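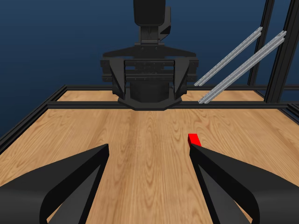
Grumlow shared calendar: reminders sent two hours early

Support > Calendar and Mail > Closed tickets

Opened by: Necati Değirmenci, Plallham office
Date: April 29, 2020
Status: Closed
Severity: 2

Reported problem

Meeting reminders from the Grumlow shared calendar reach Plallham staff two hours before they should. The meeting times in the calendar itself are correct. Staff at the Kennedy office get reminders for the same meetings at the right time. Some 70 mailboxes are affected.

Troubleshooting

Checked the clock and time zone on the reporter's PC. Both correct. Reminder still early after sign-out and sign-in.

Created a test meeting from the web page with a ten-minute reminder. Entry displayed correctly, reminder early by the same amount. Desktop client ruled out.

Moved one Plallham mailbox to the Kennedy reminder group. Reminders arrived on time. Moved it back and the fault returned – the group settings are the difference.

Compared the two groups. Kennedy has its time zone set by region name. Plallham has a fixed offset, entered by hand when the group was set up, and the offset is wrong. The calendar display reads the user profile and ignores this field. The reminder job reads only the group.

Fix

Replaced the fixed offset on the Plallham group with the region name. Restarted the reminder job. Reminders already in the queue keep their old send time, so the queue was cleared and rebuilt from the calendar. The rebuild must be run after the restart. On the first attempt it was run before, and the old times were written back.

Checked with 2 new meetings and one recurring meeting. All reminders on time. Reporter confirmed by email.

Notes

Recurring meetings with a custom reminder were not changed by the rebuild – owners need to open the series and save it again. Message sent to the Plallham list with the steps.

Request passed to Prurnar to block fixed offsets on the group form. Review in May.

Recent tickets

Prurnar sign-in page loops after password change
Kennedy: shared mailbox missing from folder list
Calendar export leaves out all-day entries
Room booking declined with no conflict shown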